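Gollano bench, gripper comparison
Progress report for August

Hi all,

I promised a shorter one this time, so let me get right to it. We're a bit past the halfway point of the comparison and I'm feeling a lot better about it than I did when I wrote last month (sorry again for that email, it was late and the Liem had just eaten its third cable).

The big news is that all 4 grippers have now been on the arm. The Vurden and the Liem have full sets of runs, 200 tries each, and the two Cimilau models have only been through the warm-up set. I'd hoped to have one Cimilau finished by now, but the adapter plate came with the wrong hole pattern and we lost most of a week getting a new one cut. The invoice is in the shared folder, and it came out of the parts line, which still has room.

On hard little things with flat sides, both finished grippers are good! The Vurden is quicker to close and the Liem is kinder to whatever it's holding. Where they part ways is when there's something soft nearby. I've been putting the wooden cube down close to a tissue pack with a sheet pulled partly out, on the shiny marbled top, and running the same approach from the same start pose. I like this setup a lot because it's closer to a real kitchen counter than our old gray mat, and it gives the wrist camera plenty to chew on. Glare is the main headache, and I'll come back to that. 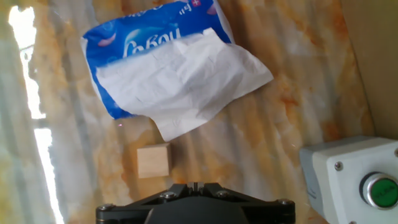

Minoru Hirose wrote back on the draft that narrow fingertips are bound to look good on a cube, and he'd want to see the same tries with the cube turned 45 degrees before anybody picks a winner. He also asked whether we were scoring a grasp as good if it dragged the tissue along. Fair on both counts. I've added the turned cube to the plan, and a dragged tissue now gets its own column in the sheet, so I'm going back through the Vurden logs to fill it in (slow, but kind of soothing).

About the glare. With the blinds open, the wrist camera loses the cube more often in the morning, and the controller then just sits and waits for a new fix. Moving the lamp helped some. I'd like to try a polarizing filter before we touch the software, and I can borrow one, so no money needed there.

What's next: both Cimilau sets, the turned cube on everything, then 10 long runs on whichever 2 grippers come out ahead. If the new plate fits, I can start Tuesday.

One ask. Could we keep the arm booked through the end of the long runs? Taking it down in between means redoing the camera calibration, and I'd love not to do that again.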